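Wanted: people to join our student gripper project (no robot experience needed)

Posted 11 Mar 2022 by Catriona Galbraith

Hello! I'm Catriona, I look after the student side of Gilari, and I'm hoping a few of you will come and spend part of your spring with us. We're a student project that teaches robots to do household jobs, mostly with cloth, and we need more hands. Quite literally, as the people who join us spend a lot of their time holding a gripper and folding things.

The team has been going for 3 years now and we've recorded nearly 3000 folds and carries so far, which sounded like loads until we tried training on them. Towels went well. Anything with a strap or a sleeve went badly, and our entry for the Custow Cup last year finished a long way down the table because of one apron. I'm still cross about the apron. So this term is all about straps, belts, sleeves and bigger pieces of cloth, and we'd like some fresh people doing it, as the rest of us have all picked up the same habits.
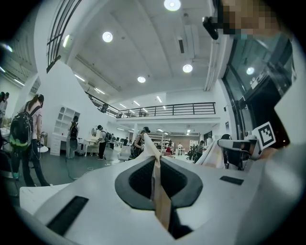 Gripper and strap, with the main room behind.

Sessions are in the big hall at Lamont, on the ground floor under the balcony. You'd come for an afternoon at a time, get fitted with a backpack and a gripper, and work through a list of tasks at your own speed. I'd love it if you could manage one afternoon a week until the end of May, but if you can only do every other week, write to me anyway and we'll sort something out. Left-handers very welcome (we're short of you). Flat shoes please, and tie your hair back if it's long.

You'll be on your feet for most of a session – there are chairs and plenty of breaks, and if standing is a problem just tell me and I'll put you on seated tasks or on checking recordings. That job suits anyone who likes spotting small mistakes, and I've never once had enough people for it.

What you get: £200 at the end of term as a thank you, a proper reference from me, and a place on the travelling team for the Custow Cup if you fancy it. Revmont are paying for the lunches this year, so those have improved a lot!

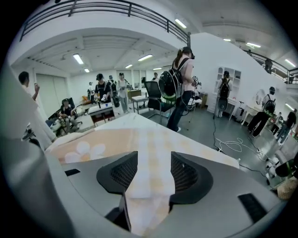
Do I need to be studying engineering?
Any subject is fine, and so is any year. Last term we had two from textiles and one from music, and they picked it up as quickly as the rest of us.

To apply, send me a few lines saying who you are, which afternoons you're free and whether you're left- or right-handed. No CV, please. Leave it at the Gilari desk at Lamont or pop it in the project pigeonhole with my name on. I read them as they come in and I'll get back to everybody, though it may take me a week or so if lots of you write at once.

Catriona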